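Water hardness in Plelbridge, second reading

23 Sep 2023

The July test strip put our tap water in the hard range, so I bought a drop titration kit from Cekell and repeated the test. It took 20 drops, one more than the strip implied – close enough. The kettle agrees.

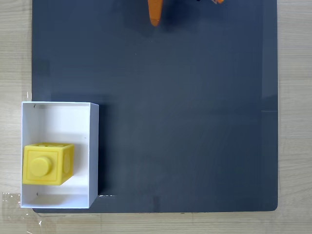
Hard water leaves its minerals behind when it dries, and the residue shows most on dark surfaces. A slate-gray board with a slight gloss, like this one, will show spots that the pale wood under it would hide. I wipe with diluted vinegar, rinse, then dry with a cloth. Next reading in two months.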